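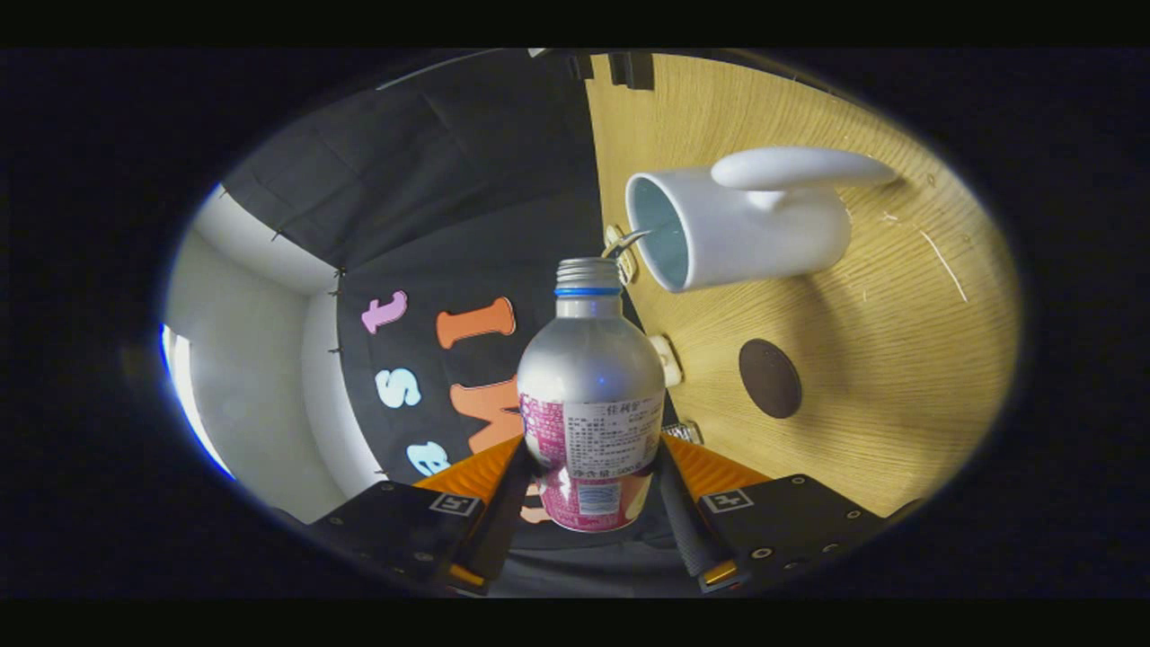 The refill town

Grindlow gave up on bottled water in June. Not all of it, not everyone. But the Norndale Road store stopped stocking the small plastic ones and the pumps went in the week after. 16 of them, green posts, one outside the library, one by the bus stop where the bench used to be.

First month, 3000 refills. Then the heat came and they stopped keeping track by hand.

People bring whatever they own. Jam jars. Old metal bottles with the label still on. A soup pot, once, for a dog. The high school kids carry those giant jugs with the hours marked down the side, and they do finish them, mostly.

Complaints? Sure. The Coman Street pump drips and the sidewalk gets slick. Water tastes of pennies before 8 in the morning – run it a few seconds, it clears. Renton, next town over, tried the same thing and pulled out after one winter becuase the pipes froze. Grindlow wrapped theirs. So far so good.

The money is harder. Each post costs $486 a year to test and clean, and the town budget has it down under "parks, other," right next to goose control. A vote on that is coming. Some residents want a coin slot. The older ones remember the fountain on the square, free, ice cold, and they wont hear of it.

Meanwhile the line at the library goes out past the bike rack by noon. Bring your own lid.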